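Print this story | E-mail this story

The Long, Patient Life of a Picking Cell

By Mabli Penry

The first thing Tainá Bastos does each morning is listen. She powers up the arm, sends it to its home pose and stands with her head tilted like a piano tuner while each joint turns through its range. "The wrist talks the most," she says. "If something is going to bother me in November, the wrist is already muttering about it in July."

I had come to the Clerotero workshop in Wenedville expecting to write about software. Clerotero teaches robot arms to pick mixed objects out of a bin, the sort of rummaging any toddler can do and machines still find wonderfully hard. I left two days later with a notebook full of cable routing, and I couldn't have been happier about it!

Cables, you see, are what break. A picking arm twists its wrist all day long, one way to get at a thing lying flat, the other way to reach something standing against a wall, and whatever feeds the gripper has to come along for the ride. Leave too little slack and the connector takes the strain. Leave too much and the loop snags on the rim of the bin (or on the very thing you're trying to pick up). Bastos has rerouted the bundle on this cell 11 times. She keeps the old ties in a jar, each with a scrap of tape saying where it sat.

Her method is lovely to watch. She loosens one tie, never two, and drives the arm by hand into the ugliest pose she can think of. Then she goes to the opposite one. She pinches the bundle between her fingers at every stop, feeling for the place where it goes stiff, and only then does she snug the tie down again. The whole business takes 75 minutes if it goes well. On my first day it did not go well, and we had a late lunch.

Then comes the bin. You might think a bin is a bin, but the arm works from a map of where the walls are, and a bin that has crept sideways by the width of a pencil will earn you a scraped fingertip. Rui Carrilho, who built the table, used to mark the corners with tape. Now everything gets clamped and then measured, by touching the gripper down at set points on the floor of the bin and comparing the numbers with the last good set. Carrilho reads them out and Bastos writes them on paper. They have tried doing it on a laptop and they both hated it.

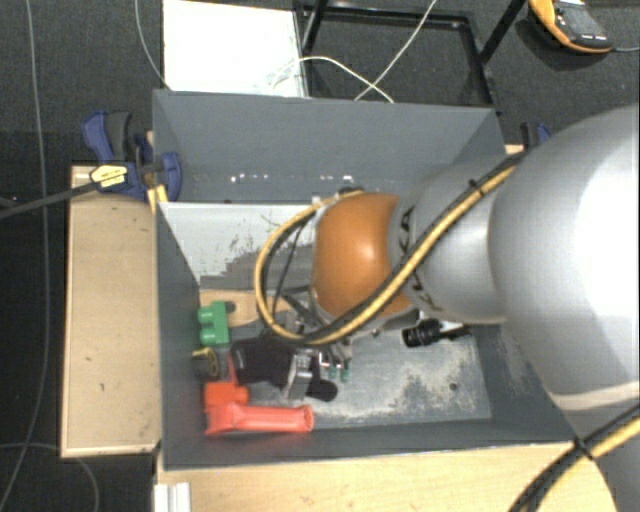
The objects are swapped often, and choosing them is a small art of its own. Albane Besnard looks after that side. She likes toy blocks, flashlights, anything with a knob or an odd end, and she has strong feelings about black things, which the vision system tends to lose against one another. She also likes to push everything up against one wall. "An object in the open is a gift," she told me. "I don't give gifts before lunch."

Fingertips get looked at whenever the bin is emptied. Bastos runs a thumbnail over each one and changes them as a pair, even when only one is worn, so that they close evenly. After a change she repeats the touch-down test, then runs 28 picks at low speed with her hand resting by the stop button. A miss doesn't worry her much. Two misses in the same spot and she gets out the wrench.

The sister cell, at the Husdale site, is run by Mireille Rey, and the two crews trade notes by phone most afternoons. Rey prefers a longer cable loop. Bastos thinks it's asking for trouble. They have been having this argument for a year, with great affection, and a third opinion is due when the Baudry cell is commissioned.

Before I left, Bastos let me tighten a tie. I pulled it too hard. She snipped it off, handed me another, and sent the wrist around again so I could feel where the bundle wanted to go.

Last updated: July 14, 2023

Contact the editors | Copyright 2023, all rights reserved | Back to top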